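# Tableware and Trays, Community Kitchen Refit: Progress Report

June 15, 2018

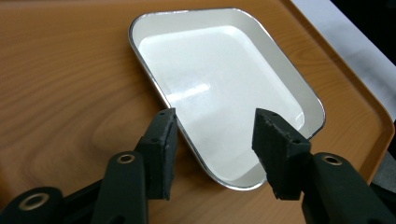 ## Where we are

The serving side of the Ginel kitchen is close to done. The wood-grain trays with the orange rim are all on site, and the white enamel dishes with the metal rim have been matched to them. One dish sits on a tray with space left over for cutlery and a cup, so we dropped the plan to order a larger tray.

Trays went up first, on the shelf by the serving hatch. Dishes are stored one shelf lower because a full stack is heavy to lift down. We tried both on the same shelf for the first week and it slowed the line.

## Spending

The tableware budget was $3,440. Of that, $1,000 is still unspent and is being held for lids and replacement dishes. The trays came from Sfeir and the dishes from Wovau. Both invoices are paid and copies went in with the last claim.

Six dishes from the first delivery had chips in the enamel and were returned. Wovau replaced them without charge.

## Changes since the last report

- Dishes are now washed by hand. The rack in the old dishwasher was scratching the rims.
- Trays are wiped down after each sitting and stood on edge to dry.
- The divided plates from the old kitchen went to the Runov hall, where they are still in use.
- Lunch is served in two sittings of 24, which the present stock covers with a few dishes spare.

## Still to do

We don't have lids. The ones we were offered fit the length of the dish but lift at the corners, and we would like to try a different make before spending the money. The lower shelf also needs a second bracket. Until it is fitted we are keeping the stacks short.

The shelf labels are printed but not up yet.

## Next period

We expect to settle the lids and close out this budget line in September. Any balance left after that will be reported with the final accounts. We are not asking for additional funds for tableware.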